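Old towers are the best towers

So I have finally started on the old desktop, and I'm having way more fun with it than I expected! I've been promising to do this since spring. It had been under the long bench with a box of extension cords on top of it, and every time I swept in there I had to drag the thing out by one corner and shove it back again.

The plan, for anyone who missed the last post, is to take it all the way down to the bare case, clean everything, and build it back up as a machine for the music library. Flernitz (my name for the server, after a word my niece made up for the sound a cat makes falling off a couch) has been running out of room for ages, and a second box that only does music would take a lot of weight off it. It doesn't need to be fast. It needs to be quiet and have room for drives, and this one has a proper metal cage for them.

What I love about these older office machines is how much thought went into getting inside them. I've had newer cases where you need three sizes of screwdriver and a fair bit of swearing just to reach the memory. With this one you lay it on its side, the side panel comes away, and there's the whole works in front of you. The bits you're meant to grab are blue! Blue latches down the back where the expansion slot covers are, a blue handle latch at the corner. Somebody sat in a meeting once and argued for that, and I'd like to shake their hand.

I did the boring part first, meaning dust. I took it out on the back step with the little electric blower and a soft paintbrush and stood upwind, a lesson I learned on the previous one. The fan blades were furry. I went over them twice, holding the fan still with a finger so it wouldn't spin up, and then did the grilles with the brush and a damp cloth. My neighbor came out to see what the noise was and stayed for half an hour talking about his first modem. I didn't mind a bit.

Then the processor. I had been putting this off because the last time I pulled one, the cooler was stuck on so hard that the chip came up with it, and I spent an evening under a lamp with a sewing needle, straightening things that should never be bent. So this time I was careful. I ran the computer for ten minutes first to warm the old paste, shut it down, unplugged it, and then gave the cooler a very slow twist, back and forth, until I felt it let go. It came off like a jar lid. I may have cheered.

After that it's just the lever and the metal frame, and out comes the chip, which went straight into a plastic clamshell with a label on it. I'm very strict about labels now. Every screw goes into a muffin tin, and every cup of the muffin tin gets a piece of masking tape saying where the screws came from.
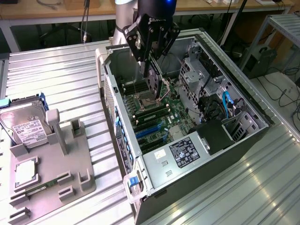
Nanami Katayama wrote to me after the last post to say that I should never leave a socket open any longer than I have to, and that if the plastic cover is long gone, a clean piece of stiff card cut to size and taped lightly over the top will keep the crumbs out. She also thinks I should replace the power supply before I even consider putting drives full of music in there, however healthy the old one seems, and that I'd be silly to save money on the one part everything else depends on.

She's right on both counts, and the card is a great tip. I cut mine from the back of a Caruso notepad and it fits beautifully. The power supply I'm still thinking over. I do have a spare in the closet that came out of the Mevham build, but I'd have to check the connectors and whether it even fits the space. If it doesn't, I'll go shopping, and yes, Nanami, I'll buy a decent one.

The memory is staying for now. I'll take it out, wipe the contacts, and put it back in, and if the library software gets grumpy I can always add more later, there's room. I counted up my albums last night for planning purposes and got to 667, of which 546 are ripped already, so the end really is in sight on that side. The rest are mostly the scratched ones and the ones in boxes at my sister's. Two of those boxes may turn out to be Christmas records, and I'm going to rip them too!

Cables are next. I want to unthread everything from around the drive cage and see what can be left out altogether. I have a soft spot for a tidy cable run and have been known to redo one four times before I'm happy with it. I picked up a roll of the thin hook-and-loop tape at Gellosley, the hardware place by the bus depot, which is so much nicer than zip ties when you're the kind of person who always goes back in for one more thing.

And then the case itself gets a bath. With everything out of it, I'm going to wash the panels in the tub with dish soap and let them dry in the sun for a full day. There's old sticker goo on the outside, the kind that grabs every bit of lint in the house. Cooking oil first, then soap, that's always worked for me. If you have something better, please tell me, I'd love to hear it.

I'm hoping to have it back together and humming by the middle of August. There's a shelf cleared for it in the hall and I've already run the network cable up behind the coats – probably too early, but I couldn't help myself. The new fan is supposed to get here on Friday, and if it's as quiet as the reviews claim I'm going to order a second one for Flernitz.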